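**Robot hands!! What the Vikar kit does and how it works**

Ever picked a strawberry? You grab it, you pull, you eat it. Easy. You didn't even think about how hard to squeeze. Your hand just knew.

A robot hand doesn't know. Somebody has to teach it.

The Vikar is a robot hand in a box, made by a company called Terkano. You get the hand, a little camera, a motor, a bag of screws (lots of screws) and a cable for the computer. Ages 8 and up with a grown-up helping. Ages 12 and up on your own, if you're good with a screwdriver. We borrowed one from our science club at Stillarell to see what's in it.

## First off, what's a gripper?

Gripper is the word for a robot's hand. Most of them don't look like your hand at all. No thumb, no palm, no fingernails. The Vikar has two fingers and that's it.

Two is enough for a lot of jobs. Try it! Hold your pointer finger and thumb out like a crab claw. Now pick up a pencil. An eraser. A sock. Pretty good, right? Now try picking up a basketball. Nope. Same for the robot.

## How do the fingers move?

Flat bars. They're called links. The links are joined with pins, and the pins let them swing, like the legs on a folding chair. When the motor turns, it pushes on the links, and the links push the fingers. Both fingers move at the same time, toward each other. Motor turns the other way, fingers open up again.

One motor, two fingers. Saves money and saves weight. A heavy hand is bad news for a robot arm, it gets tired (ok not really tired, but the arm motors have to work harder and they get warm).

## So how hard does it squeeze?

Good question and the trickiest part of the hole kit.

The motor can feel when it's getting pushed back. Close on nothing and it turns easy. Close on something hard and it gets stuck, and the computer can tell. You pick a number on the screen for how much push is too much. Low number, soft squeeze. High number, strong squeeze.

Too low and things slip out. Too high and, well. Squish.

Samina Janjua wrote the kids' guide that comes in the box. Her tip: start at the lowest number and go up one step at a time. Write each one down. She says most kids skip the writing down part and then can't remember which number worked. (Guilty.)

## What does the camera see?

The camera goes on the wrist, so it rides along with the hand. It looks out past the fingers. Means the robot can see whatever it's reaching for, up close, the whole way in.

Fruit is a good thing to practice on. Bumpy, different every time, no flat sides to grab.
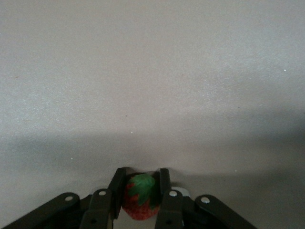

*A red strawberry between the two black fingers. The silver dots down low are rivets, they hold the ends of the links.*

A plain background helps a lot. If the table has a busy pattern on it the computer gets mixed up about what's table and what's fruit. Use one color, with no shiny spots.

## Can it learn?

Yes! You drive the hand yourself first, with the arrow keys. The computer saves what the camera saw and what you did, both together. That's one try. Do plenty of tries and the computer starts to copy you.

How many is plenty? The sample set in the kit has 524 tries in it, all done by Aminu Iyamu, who tested the Vikar before it went on sale. He's going for 2,000. His hand must be sore. More tries usualy means fewer mistakes, as long as they're good tries. If you goof, delete that one.

## Stuff to know before you ask for one

- The arm is NOT in the box. Hand only. You can bolt it to a table and move the fruit instead.
- Keep your own fingers out of the gap. It pinches.
- Long hair tied back.
- Don't eat the practice fruit, it's been all over the table.
- The tiny screws roll. Use a bowl.
- Page with the wiring picture is at the back of the guide, not the front. Took us ages to find.

Got a question about the Vikar? Send it to the club and we'll try it out on ours before we have to give it back in January.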